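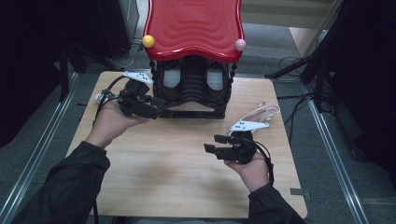
How often should you oil a wooden tabletop?

Two or three times in the first month after it's finished, and then once or twice a year for as long as you own it. A table that gets wiped down after every meal will want the second coat sooner, and one that mostly holds a lamp can go a good long while before it asks for anything.

I get more letters on this than on any other subject, and I do understand why. Most of us grew up with tables that had some hard, shiny coating on them, and all you ever did was run a damp cloth over the top and go about your day. Then one year you buy an oiled table, or you inherit one, or you strip the old varnish off the kitchen table in a burst of spring energy (guilty!), and suddenly you have a piece of furniture that needs looking after. It isn't hard. It's a pleasant job, to my mind, and the house smells lovely afterward.

How to tell when it's ready

Sprinkle a few drops of water on the part of the table that gets the most use and go put the kettle on. If the drops are still sitting up in little beads when you come back, leave the table alone for another month or two. If they've gone flat and the wood has darkened underneath, it's time. Wipe the water up and let the spot dry overnight before you do anything else.

The other sign is how it feels. Run your palm across it with your eyes closed. Thirsty wood feels a bit papery, a bit like the back of a cereal box, and it looks paler and duller than it did. The places where people rest their forearms always go first, and the middle, where the fruit bowl lives, will look nearly new.

What you'll need

-- A hardwax oil or a plain furniture oil made for tabletops. I've been through a lot of tins over the years and I keep coming back to the Nurmi clear, mostly for the smell and partly for the lid, which opens again without a chisel.
-- A fine sanding pad. Fine! The coarse green kitchen scrubbers will leave scratches you'll be looking at for years.
-- Four or five cotton rags, old T-shirts for preference, with the seams cut off.
-- A bucket of warm water with a small squeeze of dish soap.
-- A sheet of cardboard or an old bedsheet for the floor. If you have carpet under the table, use both.

Cleaning first

Please don't skip this part, however tempting it is. Oil goes on over whatever is already there, and if what's already there is a film of syrup and pencil marks, then you've just sealed it in. Wring your rag out until it's barely damp and wash the whole top, going along the grain, then go over it again with clean water. Dry it with a towel and let it stand until the next day. I usually wash after supper and oil the following morning, which also means I only have to clear the table once.

Crayon comes off with a dab of baking soda on a damp cloth and a bit of patience. Old tape gum I rub with a drop of the same oil I'm going to use anyway. Ballpoint is another matter, and I'm afraid the only thing I've found that really shifts it is the sanding pad.

White rings from hot mugs are sometimes sitting in the wax and sometimes down in the wood. Try a soft cloth and a little oil first, rubbing in small circles, and leave it an hour. If the ring is still there, sand that patch lightly, feathering out well past the edge so you don't end up with a pale moon in the middle of the table.

Putting the oil on

Go over the whole top lightly with the pad, always with the grain, and wipe up the dust with a dry rag and then a slightly damp one. Open a window. Stir the tin well -- the good stuff settles to the bottom -- and pour out a puddle no bigger than a jar lid.

Spread it thin. I can't say this enough. Every sticky table I've ever been asked to rescue was sticky from too much oil, and I have made that mistake myself, on a table 549 miles from home that belonged to my in-laws, the week before a christening. You want the wood to look damp and no more. Work it into the ends of the boards and along the edges, where it drinks the most.

Then wait 17 minutes, if you're using the Nurmi (that's my own kitchen timer talking, and your tin may tell you something different, in which case believe the tin). Take a clean rag and wipe off everything that hasn't soaked in. Wipe again with a fresh one. If your hand drags anywhere, keep wiping.

Leave it overnight before you set anything down, and go gently with it for 14 days after that. No wet glasses, no tablecloths, no vinyl placemats. It's dry to the touch long before it's hard all the way through, and I've seen a perfectly good finish take the print of a placemat because somebody was in a hurry.

A serious word on rags

Rags soaked in oil can heat up and catch fire by themselves when they're wadded up together. It does happen. Lay them out flat and single outdoors until they're stiff and dry, or drop them in a can of water with a lid on. Never toss them in the kitchen trash.

Between oilings

Felt dots under anything heavy or rough-bottomed are the best small money you can spend. Huvham sells them in sheets you cut yourself, and one sheet did all my lamps and the toaster, with enough left over for the chairs. Change them when they get gritty, as a dirty felt dot is just a round of sandpaper.

Move things now and then, too. Wood changes color in daylight, and a bowl that hasn't budged since April will leave a shadow of itself behind. It fades in time once the bowl's been shifted, though slowly.

For everyday wiping, a cloth wrung out in plain water does nearly everything. Skip the spray polishes. Some of them leave a silicone film that the next coat of oil simply won't take to, and you'll be sanding for an afternoon to get past it. My big 700 gram tin has done the kitchen table, two stools and a bread board, and there's still a good slosh left in the bottom.

Filed under: Wood & Furniture, Cleaning, Spring and Fall Jobs

More from the tips pages
Getting candle wax out of a table runner
The Rukard drawer runner, two years on
Why your chair legs wobble and how to glue them
Storing half-used tins so they don't skin over
A carpet dent and an ice cube
Sharpening kitchen scissors with the Hastska stone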